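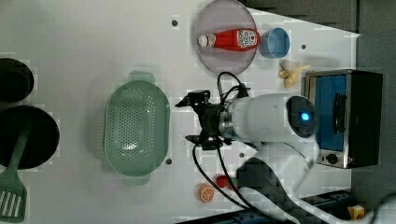
I'd been putting it off since September. Every time I switched on my old desktop, a little box popped up in the corner telling me that my display driver was out of date, and every time I clicked "Remind me later" and got on with my life. Then one evening I clicked the other button by mistake, wandered off to make a cup of tea, and came back to a second monitor that had gone completely black. Lovely!

I should say I'm not an engineer. I write about computers for a living, but mostly the friendly end of them (which laptop to buy your nephew, that sort of thing), and I have a terrible habit of assuming that anything with a progress bar knows what it's doing. So my first move was the one everybody makes. I turned the monitor off and on again. I swapped the cables over. I crawled under the desk with a torch in my teeth and found a biro I'd lost, and that was the high point of the next two hours.

The computer itself was perfectly cheerful. It swore blind there was only one screen attached. When I pressed "Detect" in the display settings it thought for a moment and then told me it couldn't find another display, while I sat there looking straight at one.

At this point I rang Arvid Brekke, who fixes machines for a small firm called Brerkeck and has been talking me down from this kind of thing for years. He asked which driver I had now and which one I'd had before. I had no idea. I didn't know you could find out! You can, and it's dead easy: right-click the Start button, open Device Manager, click the little arrow beside "Display adapters", double-click your graphics card and look under the Driver tab. There's a version and a date. Mine was brand new, as you'd expect.

On the same tab there's a button marked "Roll Back Driver", and if you're lucky it's there to be pressed. Mine was greyed out. Arvid made a sort of humming noise, and I could hear him putting the kettle on.

What he had me do next took the rest of the evening, but I'd do it again. First, download an older driver from the card maker's own site, and do this before you remove anything, while you've still got a picture on at least one screen. I saved mine to the desktop where I couldn't lose it. Then make a restore point, then unplug the network cable so that Windows can't helpfully fetch the new driver back again while you're in the middle of things. I'd never have thought of the network cable. Then uninstall the display driver from Device Manager, tick the box that says to remove the driver software as well, and restart.

Be warned, everything looks awful when it comes back. My icons were the size of beer mats and I had a proper wobble. Run the installer you saved, choose the clean install if it offers one, restart again, and only then plug the network back in.

Up came the second monitor, with my desktop picture stretched across it as though nothing had happened.

I wrote this up in a short post, expecting a polite silence, and got 17 replies by the next morning. Veronika Lüthi had been through the same business on her work machine, where the culprit was a colour calibration tool called Gritallow that loaded before the driver and tripped it up. She stopped it running at start-up and hasn't touched it since. Armindo Sampaio lost his sound instead of his picture (his speakers are built into his monitor, so the new driver had simply picked a different output) and it took him 15 minutes of shouting before he clicked on the speaker icon. Severin Haslinger reckons I should leave drivers alone altogether unless a game or a program complains. I have some sympathy with that, though I'd still take a security fix when there is one.

As for that pop-up, it came from an updater called Skestivus that arrived with some other program ages ago. I've uninstalled it. I now keep the last driver that worked in a folder called DO NOT DELETE, with the version number and the date, 11/17/25, in a text file next to it. Arvid wants me to copy the folder to a memory stick too, and I've ordered one.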